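Folding helpers wanted at Wollico, Clinivton

So, we have a lot of baby clothes. More than I ever thought I'd be responsible for! Wollico takes in outgrown baby things, sorts them, folds them and sends them back out in bundles to families around Clinivton, and since spring the bags have been coming in faster than we can get through them. I'm looking for 3 people to join the folding table from September.

The work is simple but fussy. You take a piece, lay it out flat, smooth it down, check the snaps and seams, look for stains (necks and cuffs, always necks and cuffs), then fold it our way and put it on the right size pile. Bodysuits are the bulk of it, long sleeves especially, and the sleeves are what slow people down. They curl, they flip over, they end up under the body when you swear you tucked them on top. 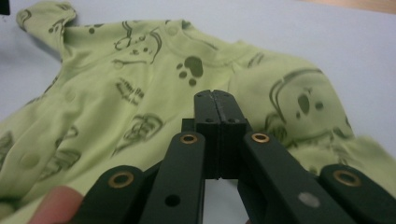

Koalas are big this year, by the way. Bears, paw prints, little scribbly bows, I've folded so many of them that I could draw them in my sleep. We fold with the print facing up so that a parent opening the bundle sees something sweet first, and I will be picky about that (sorry in advance).

What I'm asking for: two shifts a week, 3 hours each, mornings or afternoons, your choice. You need clean hands, short-ish nails and some patience. You don't need to have worked with clothes before, and you don't need to have kids either. I'd take a person who likes a tidy drawer over a person with a long resume any day. You can sit or stand, the tables work for both.

The pay is hourly, same rate for everyone at the table, and I'll tell you the number the first time we talk so you don't waste a bus ride. We do a paid tryout shift before either of us decides anything. 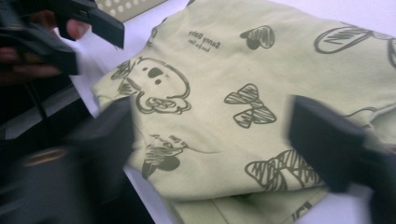

Sharifi, on the table since last fall, wants me to add that the tiny stuff is harder than it looks: "Give me a grown-up sweater any day. With the newborn sizes you fold once and there's hardly anything left to fold, and the thing still pops open. It took me a week to get it neat. Bring a snack, too."

Okay, yes, bring a snack. The kettle is ours and the tea is free.

To apply, drop a note at the Wollico counter in the Jurkesov building, or just come in and ask for the folding table. Tell me which shifts suit you and when you could start. Please get in touch by 19/07/2019 so I can fit in the tryouts before the summer break.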